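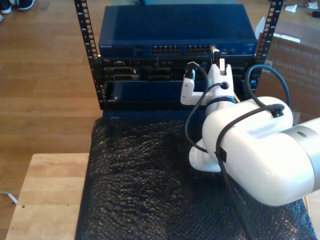
Renters' Board > Repairs and Habitability
Ceiling came down in my bedroom, 4 weeks and still no drywall

mossycup
I'm in the back building at Vistitz and I'm about at the end of my rope. A supply line in the attic let go in February, soaked everything, and then half the bedroom ceiling landed on my bed. I was at work, thank goodness. Management (Ferreira) sent a guy with two fans and a tarp and that's the last I've seen of anybody. They offered me $300 off one month. My mattress alone was $500! Has anyone gotten more than that out of them?

plumb_tired
Same complex, front building. I got $300 too and I took it, which I regret now. They had me sign something saying we were square. Don't sign anything until the ceiling is up.

Ottoline88
Do you have renters insurance? Your stuff is usually on your own policy, even when the pipe is theirs. I know that's not what you want to hear.

mossycup
I do, through Mitden, but the adjuster wants receipts and half of it is hand-me-downs from my sister. I'm at $2000 on my list so far and I haven't even started on the closet.

Ottoline88
Put the hand-me-downs on there anyway. I used old birthday photos to show what furniture I had and they accepted most of it.

backporchdan
I'm going to say the unpopular thing. Every drywall crew in town is booked solid after that freeze. I own my place and I'm waiting too. Ferreira may be cheap but they can't conjure up a crew.

plumb_tired
Sorry Dan, no. You aren't paying rent on a room you can't sleep in. They can move her to an empty unit, and there are two on my hall.

backporchdan
OK, fair on the empty units. I'd ask for that in writing today.

kettle_and_toast
Try Gridgate too, the tenant help line. They were slow to call me back but the lady walked me through the repair letter line by line. And please don't just stop paying rent, a neighbor of mine did that and ended up with an eviction notice on top of the mold.

mossycup
Not stopping rent, promise. Letter's going out tonight, and I'm asking for one of those units on plumb_tired's hall. Sleeping on the couch till then (my back is not happy).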